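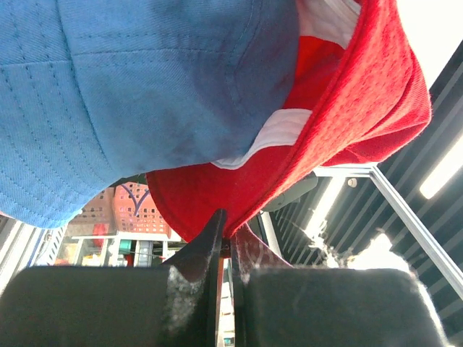

*Two caps, one light blue and one red.*

I gave up the storage unit on 18 October 2021. I had rented it for what was supposed to be one winter and kept it for 3 years. The last payment cleared the same week, and I have been going through the boxes at home since then.

Most of what was in there was clothing and paper. I had moved out of the house on Plesik Road into a much smaller apartment, and anything I couldn't decide on went into the unit. The monthly charge was low enough that I stopped noticing it. When I finally added up what I had paid, it was more than everything inside was worth, including the bicycle.

My neighbor Edivaldo Evangelista lent me his truck and we did it in two trips. The first was furniture. A dresser, the kitchen chairs and a bookcase went straight to the thrift store in Wulodari, which takes furniture in the mornings only. They turned down the bookcase for a split shelf, so it rode around with us until the second trip and then went to the dump. The dump charges by weight and wants cash.

The second trip was boxes, 12 of them, all of which came home with me. I had labeled them when I packed, but the labels were useless. One said "desk" and held bath towels and a waffle iron. Another said "misc. – keep." If you are packing now, write down what is in the box and forget about which room it came from.

I have been doing one box an evening. Clothes get tried on. I don't hold them up and guess anymore, because that is how I ended up storing four winter coats. Two of them no longer button. Hats are harder to be strict about, as they always fit and take up hardly any room, and I have kept more of them than I should.

Paper is slow. I found tax returns going back to my first job, the manual for a Plurkora dehumidifier I no longer own, and a folder of letters from Gervásio Medeiros, who I shared a house with after college. He wrote long letters, mostly about fishing and what he was paying for car repairs. I read all of them, and that used up an evening and most of the next. The letters are staying. The manual went in the recycling.

There was some water damage along the bottom of one box. It had been sitting directly on the concrete, and the lower half of a stack of photo albums had swelled up. I have the pages separated with wax paper on the spare bed and will see what can be saved. The man at the front office said he recommends pallets to everyone, though he hadn't recommended them to me.

What remains is two boxes of cables and kitchen things, and a lamp I need to rewire. My sister wants the waffle iron. I'd like the spare bed clear by November, when she comes to stay.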